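Jernberg Kitchens: The Flarkaswood Rental, Counter by Counter

Gallery page. Text by the tenant, who was asked for a short write-up and got carried away.

I should say at the start that I don't trust kitchen galleries. I've spent too many evenings scrolling through them, and they all have the same bowl of lemons. A kitchen in a gallery has never had a wet sponge in it. So when the people who manage the Flarkaswood units asked if I'd put together a page on ours, my first answer was no, and my second answer was that I'd do it if I could write what I thought of the place after 8 months of cooking in it.

They said fine. We'll see if they still think so.

For the record, the unit is 1,068 square feet, and the listing describes the kitchen as "chef-inspired." I have asked which chef. The kitchen was redone by Jernberg before we moved in, and the listing leans hard on words like "timeless" and "effortless." I've tried to test those claims the only way I know, by making dinner.

What follows goes through the things people ask me when they come over. Mostly they ask about the stone.

The stone

White marble, gray veins. It's handsome and I won't pretend otherwise. It is also the thing I was most suspicious of, and I still am. The welcome folder says to "wipe spills promptly," three words that put the whole job on you. How prompt is prompt? I've left a cut lemon on it for the length of a phone call and found a dull patch the size of a half dollar when I came back. If you tilt your head by the window you can find it. Guests never do, which the management folks seem to think settles the question.

The sealer we were given is from Drurlow. The label promises a year of protection. I put drops of water on a sealed spot and an unsealed spot and watched both of them for 84 minutes, and I could not have told you which was which. Maybe I did it wrong. Maybe the stone had been sealed already and I was comparing sealed with sealed. I wrote to ask and got back a coupon.

What I will say for marble is that pastry behaves on it. Pie dough stays cool and lifts off without a fight. That was promised and it turned out to be so, and I've made more pie this winter than in the ten years before it. I still wouldn't pay for a whole kitchen of the stuff to get better pie. A slab you can pick up and put away would do the same.

Price, while we're here. A neighbor in the next building had a quote for a single short run of the same sort of counter, and the add-on for polishing the edge alone was $420. Nothing about the edge helps you cook.

The boards

There's a camp that says wood is dirty and a camp that says wood cleans itself, and both camps are very sure. I've read enough from each to think neither has spent much time washing up. Scrub it, stand it up, let it dry all the way through. Oil it when it looks thirsty. I use plain mineral oil from the drugstore and skip the creams in the little tins, which as far as I can tell are the same oil with beeswax and a nicer font.

A big board earns its place on marble more than on any other counter. You can set a hot pan down, you can chop, you can spill vinegar and swear at leisure. My complaint is that once you've covered the marble with wood to keep the marble safe, you've paid for stone and are working on lumber. I brought this up with the management person who came by in December to look at the disposal. She said the boards "added warmth." So does a space heater.

Color is a matter of taste, and I like a board with some streaks in it, light and dark together, because stains disappear into them. A pale, even board shows every beet you've ever owned.

Knives

The block came with the unit, full. I'd have said no to it if asked. A full knife block is a way of selling you knives you don't need, and I've yet to meet a home cook who reaches for more than two or three. One big, one small, one with teeth for bread. The rest are there to fill slots.

My other gripe with blocks is that you can't clean inside them. Turn one upside down over the sink sometime and tap it. You'll get crumbs you don't remember making. I've been told to vacuum the slots with a narrow attachment, and I have done that, once, and felt ridiculous. A magnetic strip on the wall is cheaper and you can wipe it. The lease says no holes in the tile, so the block stays.

Sharpness: the whole set arrived described as "factory honed," and the small one wouldn't go through a tomato skin. I had them done at Fallahi, the hardware counter on the corner, and they've been fine ever since. That's a point in the knives' favor, I suppose. The steel was all right and the claim wasn't. Riveted handles, too, which I do like. People say molded grips are more hygienic, and that may be so, but I've had a molded grip come off in my hand halfway through a squash.

Keep the block away from the splash if you can. I know every magazine shows it tucked up close to the sink, where it looks tidy. Water gets on everything near a sink.

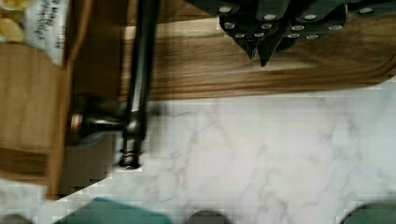 Which brings me to the faucet. I had strong feelings about dark bronze before I lived with it, most of them bad, and I've had to take a few back. I assumed it would look grimy within a week. It hides fingerprints better than the chrome one at our last place ever did, and the water spots too, up to a point. Our water is hard, and what bronze won't hide is the chalky line that builds up around the base. You get that on any finish. On a dark one it stands out like toothpaste on a necktie.

The sales sheet says the finish is "living," meaning it will wear through to a warmer color where you touch it. I'd like to meet the person who first thought to put wear on a list of features. On the lever, all right, I'll grant that a bit of coppery shine looks good. If it starts showing up in patches along the spout I'll be writing to them again, and I expect I'll get another coupon.

Do not use vinegar on it. Every cleaning site will tell you vinegar fixes limescale, and it does, and it'll take the dark finish along with it and then go to work on the marble underneath. Warm water, a drop of dish soap, a soft rag, and patience with the chalk. An old toothbrush for the join where the collar meets the stone. I was sold a special bronze cloth for this and I can't tell it from a T-shirt.

The tall spout I was wrong about. I thought it was for show. A stockpot goes under it without tipping, and so does the roasting pan, and I've stopped filling things from a measuring cup. It does splash if you open it all the way, so don't.

What I'd keep and what I'd swap

If it were my money: keep the faucet, keep one good board, swap most of the stone for something I don't have to worry about at ten at night with a glass of red wine in my hand. Trade the block for a strip. I'd keep enough marble for rolling out dough and let the rest go.

Friends tell me I'm hard on the place. It's a good kitchen. The drawers close, the light in the morning is lovely, and I cook more here than I did in the old apartment. I just don't believe a counter can be effortless, and I'd have liked the folder to say so before I left that lemon out.

Questions about the unit should go to the Flarkaswood office. Questions about the Drurlow sealer can go there too, and if you get an answer, please send it along to me. I still have half the bottle.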